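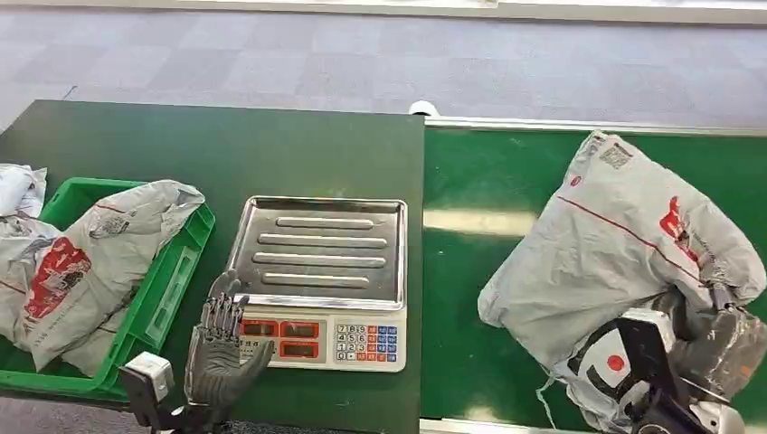
Crate, mailer bags and digital scale, Kornis.

About Plundar Field Studies

Plundar Field Studies teaches outdoor science to primary school classes. Teaching takes place in school grounds, on public land within walking distance of a school, and at our own site at Kornis. The content follows the science and geography curriculum for pupils aged seven to eleven. We do not run holiday clubs, birthday events or residential stays.

The organisation is a company limited by guarantee. Income comes from session fees paid by schools and from grants tied to named programmes. Any surplus goes back into teaching and the upkeep of the Kornis site.

What we teach

The core offer is a unit of linked sessions for one class. A unit covers a single habitat and is built on repeat visits to the same marked plots. Pupils record what is present in each plot, return later in the year and record again. The class teacher receives the plan for each session at least two weeks before it takes place.

Units currently available:

School Grounds Survey. Plants and invertebrates in mown grass, unmown grass, hedge base and hard surfaces. Suitable for schools with very little green space. A planted border and a strip of tarmac are enough.

Woodland Floor. Leaf litter, fungi, seedlings and decomposition. Taught at Kornis or in a wood agreed with the landowner.

Ríos. Freshwater invertebrates, flow, temperature and bankside plants. Taught at streams that have been assessed by our staff in the same season. Wellingtons are supplied in children's and adult sizes.

Soil and Compost. Texture, drainage, acidity and worm sampling. The first session can be taught in a classroom with samples dug on the school site.

Weather and Phenology. Rainfall, air temperature, first leaf, first flower and leaf fall. Pupils take most of the readings themselves between our visits.

A unit can be started in any term, but Ríos is not taught between the end of October and the beginning of March. Woodland Floor is at its best in autumn and we would advise against a first visit in July, when the ground at Kornis is usually too dry for the fungi and leaf litter work.

How a session runs

The group size is up to 30 pupils. Classes are split into working groups by the class teacher before we arrive. Each group has its own plot, its own equipment tray and its own recording sheet, and keeps the same plot for the whole unit.

A session opens with a short briefing indoors or under cover. Pupils look again at their previous sheet, if there is one, and write down what they expect to find. Fieldwork follows and takes up the greater part of the time. The session closes with a check of the sheets, during which unclear entries are corrected by the pupils who made them. Staff do not fill in gaps. A missing reading stays missing and is marked as such.

Identification is by printed key. The keys stop at the level that a pupil can reach reliably with a hand lens, and for many invertebrates that is the family or a broader group. Pupils who want to go further are given the next key. We do not use photo identification apps during sessions. Teachers may of course use them afterwards.

Living animals are returned to the place where they were found before the group leaves the plot. Nothing is picked in woodland. In school grounds, leaves and seed heads may be collected with the school's permission.

Recording

Sheets are entered in Kadex, the record system written for our programmes. Kadex stores each reading with the plot number, the date, the unit and the school. It does not store the names of pupils. Schools have access to their own records and can download them as a table or as simple charts for classroom use. Historic records remain available to a school after its unit has ended.

In the last school year 3,242 recording sheets were issued and 3,236 were returned and entered. The remainder were lost or unreadable. Entry is done by our staff, and a sample from each unit is checked against the paper by a second person. Paper sheets are returned to the school at the end of the unit.

Records from Kadex are released to outside researchers only where the school has agreed in writing. The grid reference is reduced in precision before release. It should be understood that these are children's records, made with simple equipment, and that they are suited to teaching and to broad comparison between seasons. They are unsuitable as evidence in planning matters and we will not supply them for that purpose.

Kornis

Kornis is a former plant nursery with a small wood, a pond, two areas of rough grass and a stretch of stream along the lower boundary. The old potting shed has been converted into a teaching room with benches, sinks and a covered porch. There are accessible toilets. The path from the gate to the teaching room and from there to the pond platform is surfaced and level. The wood and the stream are reached by an unsurfaced track which is steep at the lower end and can be slippery after rain.

Coaches should use the lower entrance. The upper entrance has a tight bend and a low wall, and long vehicles have had to reverse back on to the road. There is turning space for one coach at a time, so where two schools attend on the same day the arrival times are staggered. Please keep to the time on the booking form.

The site is managed for teaching. One area of grass is cut in July and the cuttings are removed; the other is cut every second year. Deadwood is left where it falls unless it lies across a path. The pond is cleared in sections so that part of it is always undisturbed. Permanent plots are marked with numbered posts, and the posts are not moved.

Staff and training

The teaching programme is led by Inês Amaral, who joined as a field tutor and took over responsibility for curriculum and session planning when the Ríos unit was added. She trained as a primary teacher and taught mixed-age classes before moving to outdoor work. Schools with questions about the content or level of a unit should write to her.

All tutors hold an outdoor first aid certificate and an enhanced background check. New tutors observe a full unit before teaching one and are then observed in turn. Tutors who teach Ríos complete a further day on stream assessment, covering depth, bed, bank condition and the point at which a session must be moved or cancelled.

We also train teachers. The course consists of three half-days, held at Kornis or at a host school, and covers plot selection, the use of keys, recording and risk assessment. A teacher who has completed the course can borrow equipment and run the School Grounds Survey without a tutor present. Records from these sessions go into Kadex in the same way and are flagged as teacher-led.

Safety and responsibility

A written risk assessment is issued for every site and every unit. The school remains responsible for its pupils at all times and must supply adults at the ratio set by its own policy. Our tutors are in addition to that ratio and may not be counted towards it.

Sessions go ahead in rain. They are stopped or moved indoors for lightning, for high wind in woodland and, at streams, for any rise in level above the mark recorded at assessment. If we cancel, the session is rebooked at no charge. If the school cancels with less than five working days' notice, the fee is payable.

Pupils need a waterproof coat, long trousers and closed shoes. Allergies to stings, pollen or latex must be entered on the booking form. Handwashing is built into the timetable before any food is eaten.

Inclusion

Units are written so that each task can be done standing, seated or at ground level. Trays can be brought up to bench height, and large-print keys and sheets are available on request. Where a pupil needs a different arrangement, we ask the school to contact us before the first session so that a suitable plot can be chosen. Support staff and carers attend without charge.

Fees and bookings

Fees are charged per session and not per pupil. The current rate is sent with the booking form. Travel is included for schools within our normal area and is charged at cost beyond it. Schools with a high proportion of pupils entitled to free meals may apply for a supported place, for which the form is shorter than it used to be and can be signed by the head or the business manager.

Bookings for the full year open before the summer break. Places for single classes are normally still available in the first weeks of the autumn term. A provisional booking is held for ten working days and then released.

Equipment loan

Nets, trays, hand lenses, soil augers, quadrats and rain gauges can be borrowed by any school that has taken a unit or sent a teacher on the course. The loan period is two weeks. Equipment used in water must be cleaned, checked for plant fragments and dried fully before it is returned, and must not be used at a second stream during the same loan. The cleaning sheet goes back with the equipment, signed.

Contact

Bookings, loans and general enquiries: the Plundar office, weekdays in term time.
Curriculum and teacher training: Inês Amaral, Head of Teaching.
Kadex access and password resets: use the form on the Kadex login page.

Page last reviewed: September 2, 2024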